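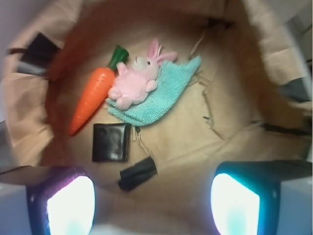 Jouets de seconde main : qui donne, qui achète ?

Rapport de projet, semestre 1 – novembre
Par Bahman Khosravi

Imprimer | Envoyer par e-mail

1. Sujet
Circulation des jouets d'occasion dans le quartier de Wulberg. Peluches, jouets en plastique, un peu de textile au fond des cartons. Les livres : écartés, trop long.

2. Méthode
Questionnaire papier, 200 exemplaires déposés à la ressourcerie Plorkau et à la sortie de deux écoles. Plus un relevé des annonces en ligne sur le site Evirum – 519 annonces retenues, doublons enlevés à la main. Pas d'entretiens, manque de temps.

3. Résultats
Les parents donnent surtout au moment d'un déménagement ou d'une rentrée. Les peluches partent mal, même propres. Question d'hygiène, réponse qui revient tout le temps. Le plastique se revend mieux, surtout la dînette (fruits, légumes). Beaucoup de cartons sont donné en vrac, sans tri.

4. Limites
Echantillon petit, 50 questionnaires rendus seulement. Annonces sans prix final donc prix de vente inconnu. A revoir avec Mme Midtbø avant la soutenance.

5. Suite
Comparer avec un autre quartier, refaire la question 4 qui etait mal posée.

Contact | © Atelier Wulberg | Haut de page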